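Skakitz Home Boards > Kitchen & Utility > Storage
Topic: Spinny utensil stand or just a pot??

ladlelady
10 Jun 2019
Right. Drawers full, new kitchen not til October, need the spatulas etc somewhere. Got one of those metal stands with the pole and the hooks, Hakex shop in town, end of line. Like the look of it. Other half says its a waste of worktop and a jug would do the same job. Any of you use one day to day? Does the weight of the ladle pull it over?

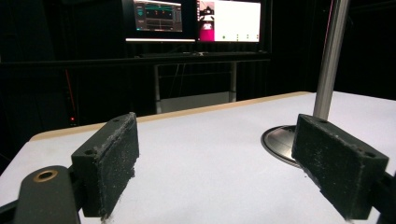
Base and pole, on the white table

pan_handle
Posts: 271
Had one for years. Fine if you load it evenly. Ladle opposite the masher, light stuff in the gaps. All heavy on one side = wobble. Don't put it by the hob, grease gets in the curly bits and you'll be at it with a toothbrush.

Moss&Mortar
Jug. Every time. Cheaper, you can chuck it in the dishwasher, done.

ladlelady
Jug means wooden spoons stood in a puddle tho. Had that with the last one, black gunk in the bottom, put me right off.

Moss&Mortar
Dry them first then?

ladlelady
Ha. You've not met my lot.
Anyway more detail as pan_handle asked by message. Base is a shallow dish shape, thin pole, hooks in a ring near the top and an egg shaped knob over them. Steel. Put white paper down on the table so I don't scratch it while I work out what goes where. Starting with the blue-green handled spatula, the one with the pale pointy end. 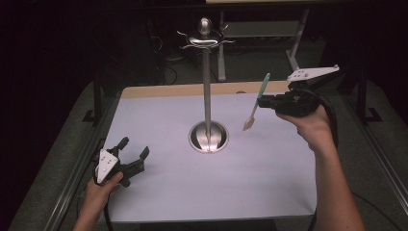 Not sure that one's got a decent hole for hanging, might need a loop of string. Slotted spoon and fish slice are fine, both have proper eyes. Whisk is a pain, fat handle. Might end up back in the drawer.

quiet_kettle
String is fine. I use the Lengyel curtain rings, 90p for a bag on the market, open them with pliers. Looks neater.
Weigh your ladle btw. Anything silly like a cast iron one and I wouldnt bother. Total on mine is almost 700g and it doesn't shift.

pan_handle
Disagree on the rings, they rattle every time you grab something. Drove me mad, took all 11 off again. Butchers twine.

quiet_kettle
Yours must be a rattly one then. No bother here.

Moss&Mortar
All this faff. JUG.

ladlelady
Lol noted. One for the cleaning people, it shows every mark. Wiped the dish part and it's still streaky when the light's on it. Is that the cloth or the metal?

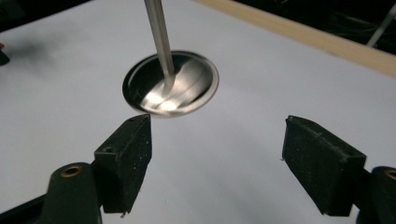 A valve head from above, light catching it

pan_handle
Cloth. Microfibre, barely damp, then a dry one straight after. No scourers. Drop of white vinegar if you've hard water.

tealtowel
Isside do a steel cream thats good, little goes a long way, smells a bit though. Don't leave it on.
Also stick felt pads under the base if it's going on a nice surface. Saves the paper.

ladlelady
Felt pads, good shout, got some in the shed I think. Will try vinegar first as we've got it in. Twine over rings for now, sorry kettle

quiet_kettle
Your loss. Send the whisk a ring at least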